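The Josis Signet Ring by Lirnmont

Sterling silver, oval face, made to order

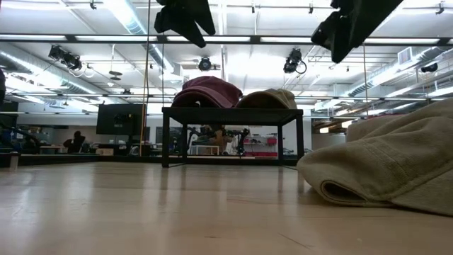 A signet ring used to mean you owned land and had wax to spare. The Josis asks for neither. It has a plain oval face, a band that tapers toward the back of the finger, and enough weight that you'll notice it for a day or two and then forget to take it off in the shower. Silver doesn't mind the shower. Your drain might.

Noémie Sandhu drew the first version in September and made it too big. Sebastião Vasconcelos wore it for a week, hit it on every door handle in the workshop, and handed it back with notes. The one on sale is the fourth version. The door handles have been fine.

Finishes
Polished: bright on day one, scratched by the weekend. We like it that way.
Filtar: our brushed finish, for people who don't.
Xavier: darkened around the edge of the face, polished in the middle. Named after the workshop cat, who is also darker around the edge.

Price
Plain, any finish: $289
With engraving: add $100
Solid 9-karat gold: $921, polished only

Engraving
Up to three letters. We'll do your initials, somebody else's initials, or a word if you can find a short one. Family crests are quoted separately, and we don't check whether it's your family.

Sizing
US sizes 4 to 13, half sizes included. Order the free sizer first. String and a ruler will give you a number, just seldom the right one. One resize is included, except on engraved rings, which can go up a half size and no further.

Delivery
Orders over $200 ship free, so all of these do. Allow three weeks for plain rings and four for engraved. For holiday delivery, please order by November 6, 2020. Engraved rings can't be returned unless we spelled it wrong.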